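Is a paid descaling visit worth it for a combi boiler?

Posted by Ching-wen Yen in Home and Heating

We moved to Hurkden in August and the water is very hard. A man from Presarex came to service the boiler and told me the heat exchanger "will be full of scale by now" and quoted 348 for a full descale. He didn't take anything apart or test anything that I saw. The hot water is fine, maybe a bit slower to warm up in the mornings. The boiler is six years old. He also wants to fit a Nenero magnetic softener on the pipe for another 200. Do I need either of these?

Chia-jung Chu

I'd want to know how he worked that out without opening it up. Scale in the exchanger usually shows itself: the hot tap swings from hot to lukewarm, the flow drops, or the boiler makes a noise like a kettle. You mention none of that. A slow start on a cold morning could just be the length of pipe to your tap.

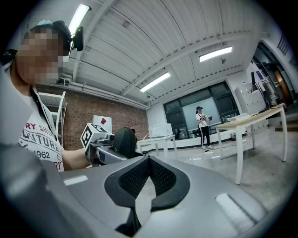
Try running the kitchen hot tap for a few minutes and hold a cooking thermometer under it. If it gets to its usual temperature and stays there, I'd keep my money. Check whether the eco or preheat setting was changed during the service too — mine was, and I spent a fortnight blaming the boiler.

As for the magnet, I've read plenty of leaflets and not one decent test. A proper softener uses salt and needs a drain. Ask him to put in writing what the magnet will do and what happens if it doesn't.

hallway_damp

Had mine descaled, made no difference. Get a second quote.

Yen

Bit harsh on the fitter maybe. In a hard water area it does build up, and ours was banging away before we had it done. Around 60 of the bill was for the chemical. But if yours isn't noisy I'd leave it till next year's service.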